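Science for Young Readers | Machines and Computers | Ages 9–12

A robot arm can learn a task from examples. Each example is a recording of the task done one time, from start to finish. Engineers call it a demonstration.

At the Caldeira workshop, Leonor Fonseca teaches an arm to handle the parts of a desktop computer. She guides the arm by hand. While it moves, a computer stores two kinds of data: pictures from a camera near the gripper, and numbers that give the angle of each joint. The pictures show what the arm was near. The numbers show how it was posed.
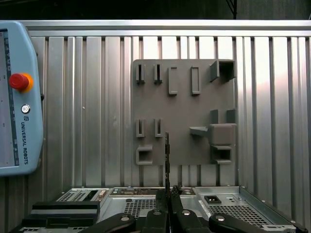 The gripper holds a thin part above an open computer case. The gray board on the wall has holders of different shapes.

One demonstration lasts 20 seconds. Leonor records 64 of them for one part. She changes the starting position each time. If every example started in the same place, the arm would learn only that place.

Next, Martim Cunha checks the recordings. A recording with missing pictures is removed and made again.

The learning program then compares each picture with the movement that followed it. After many comparisons, it can suggest a movement for a picture it has not seen before.

Words to know
Gripper: the part of a robot that holds things.
Joint: a place where the arm bends or turns.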